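June, bench log, 9:40 pm

Spent the evening on the Coman arm without touching the Coman arm. The real one is still waiting on its elbow bearing, so everything tonight ran in Fluladen, where bearings are free and the floor is always swept.

Rebuilt the table to match ours, then set the base well over to the right, the way Marisol Zapata wants it. Her argument is cable reach. Mine was symmetry, and I lost. Gripper is parked open above the blocks as the start pose for every run.

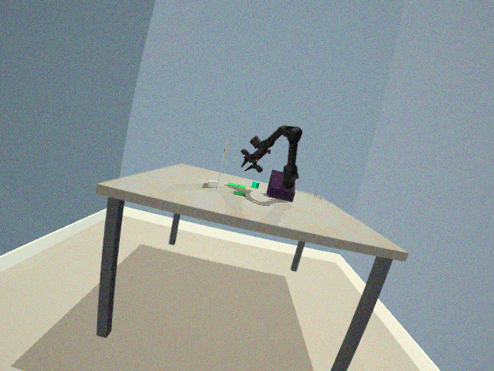

*Fluladen, start pose. Green blocks, white rod still in.*

The rod stays until I trust the planner to keep the forearm away from it. First batch was 1,000 random starts, second was 1,470 because I mistyped the number and went to make tea. Results are in the shared folder under "prikbridge_june". Eight runs in the second batch ended with the arm folded into its own base, which the simulator accepted without comment.

Joint 2 limit was wrong in my file — copied from the old Geltport drawing. Fixed. Rerun both batches before believing any of it.

To do:

- measure the real tabletop again, thickness too
- ask Marisol which gripper fingers we're printing
- turn down the render noise, it looks like a motel security camera
- chase the bearing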